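Category: Guest Help > Rail + Stay > Setting up your booking

4. Adding a room to your rail booking

Sendley lets you attach an overnight stay to a cross-border train ticket, so both appear under one trip code. You need a confirmed ticket before you start. Stays at Haltico guesthouses can be added up to 10 days after the ticket is issued.

4.1 Open My Trips and select the journey.
4.2 Tap Add Stay. The arrival station is filled in for you.
4.3 Set the check-in date. For night trains, use the date you arrive.
4.4 Choose a room type and tap Hold.

Note: A held room is released after 5 hours if no payment is made.

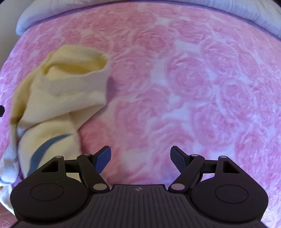 Room with rose bedspread and quilted pillow.

4.5 Enter the passport number for each guest exactly as it appears on the ticket. If the two do not match, the stay will show error 343.
4.6 Pay, then wait for the second confirmation email. The first one covers the train only.

Caution: Changing the train does not change the room. Move the stay first, then the ticket. Rooms moved on the day of travel are charged in full.

4.7 To print a border copy, open the trip and select Documents. Some crossings still ask for the hotel address on paper.

Note: Trips booked before February use the old code format and cannot take a stay. Call the Siltuvora desk at extension 885 to have the code replaced.

Section last revised April 2021.

Comments

Ivone Leite
Does 4.5 apply to children on a parent's passport? The form wants a number for each one.

Thaddäus Fankhauser
I got error 343 because of a space in the number. Took it out and it went through.

Hongmei Cao
Please put the caution before the payment step. I changed my train first and lost the room.

Marjatta Nieminen
@Ivone I typed the same number for both kids and it was accepted.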